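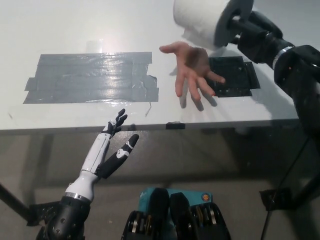

Community News | Workshops and Classes

Penon, Ontario, 11 Dec 2024. Clundent will open registration this week for Brodel, a program of evening workshops on making flat sheets from duct tape and using them for household repairs and small projects. The workshops begin in February at the Zürcher building on the north side of Penon. There are six evenings in the program and 15 places at each.

The program costs $75 per person for all six evenings. The fee covers tape, cutting mats, blades and paper towels. Participants can also pay for a single evening at the door if places are left.

Brodel grew out of the repair nights that Clundent has held at its shop counter for several years. Attendance at those nights reached 692 over the past year, and many of the questions people brought were the same: how to patch a torn tarp so the patch stays on, how to cover a split in a vinyl seat, and how to make a piece of tape wider than the roll it came from.

"Most people have a roll of duct tape in a drawer and use it one strip at a time," said Heidrun Fuchs, who runs the workshop side of Clundent. "Once you can lay down a proper sheet, you can cut it to whatever shape the repair needs. You can also put it away and use it later. We wanted to give that a bit more time than we can manage across a shop counter."

The first evening deals only with sheets. Participants lay horizontal strips of tape on a smooth white tabletop, overlapping each strip on the one before it, until they have a patch large enough to work with. Everyone makes a large grey sheet first and then a smaller one in black. Ends are left ragged at this stage and trimmed once the whole sheet has been pressed down.

Pressing is done by hand. Fuchs teaches it with a flat palm and spread fingers, starting in the centre and moving out to the edges. Rollers will be on the bench for anyone who prefers them, and they are easier on sore wrists.

The second evening covers lifting. A sheet that has been laid well can still be spoiled when it is pulled off the table, usually at a corner where one strip lets go of the next. Participants will practise folding a short tab of tape over the front edge of the table so there is something to hold. The same evening includes joining two sheets and backing one sheet with another so that neither face is sticky.

The third and fourth evenings are for repairs. Participants are asked to bring one item from home, such as a tent bag, a garden kneeling pad, a hockey bag or a tarp. Items should be clean and dry. Clundent asks that nobody bring inflatable items, anything that carries fuel, or anything electrical, including extension cords with damaged covers.

The last two evenings are left open for projects. In earlier trials people made pencil cases, checkbook covers, an apron pocket and a set of drawer dividers. There is no set project and no requirement to finish one.

The tables at the Zürcher building were chosen with some care, according to Leopold Hofstetter, who looks after the room and its fittings. "We tried three surfaces. Bare wood was no good, the tape took the finish with it," he said. "White tops are the best of the lot. You can see every scrap and every bit of stray thread, and you can see where a strip has gone down crooked. They do need wiping between groups."

Wiping down is part of every session. Paper towels are kept on each table, and the last ten minutes of the evening are set aside for cleaning adhesive from the surface and picking loose strands off the table edges and the floor. Tape scraps go into the garbage, as they can't be recycled in Penon's blue box program.

The room is on the ground floor and has a step-free entrance from the parking lot. Tables are at standing height, with stools for those who want them. Lower tables can be set up if they are requested when registering. Parking is free after 6.

Participants must be at least 12 years old, and anyone under 16 needs an adult with them who has also registered. Long hair should be tied back. Old clothes are a good idea, particularly old sleeves.

Registration can be done in person at the Clundent counter or by phone during shop hours. Payment is by debit, credit or cash. Refunds are available up to one week before the first evening. After that, a place may be passed on to another person but the fee will not be returned.

A waiting list will be kept for each evening. If enough names are on it by the end of the program, Clundent intends to run Brodel again in the fall, possibly with an added evening on colour and pattern.

"We had requests for woven sheets and stripes and so on, and I'd like to do that," said Fuchs. "I'd rather people got the plain sheet right first. It takes longer than they expect."

About Clundent

Clundent sells tapes, adhesives, and repair supplies from its shop in Penon. It holds regular repair nights and lends cutting tools to local schools and clubs.

Media inquiries: Heidrun Fuchs, Workshops, Clundent, Penon.

Related items

Repair night hours over the holidays
Zürcher building parking lot to be repaved
Clundent adds wider rolls in grey and black
How to get tape residue off a kitchen counter
Tool lending for schools: new booking form

Comments (4)

marg_in_penon
Can you do just the repair evenings? I've been making sheets for years on the back of a baking tray but I have a tarp that beats me every spring.

D. Whitlow
Went to the counter night when they showed the black patch and it was very good. Mine still came up at one corner. Will try the folded tab.

tenterhook
Is the $75 per family or per person? My daughter is 13 and would want to come, so that would be two of us.

marg_in_penon
It says per person further up. I phoned about the single evenings, they said you take your chances at the door.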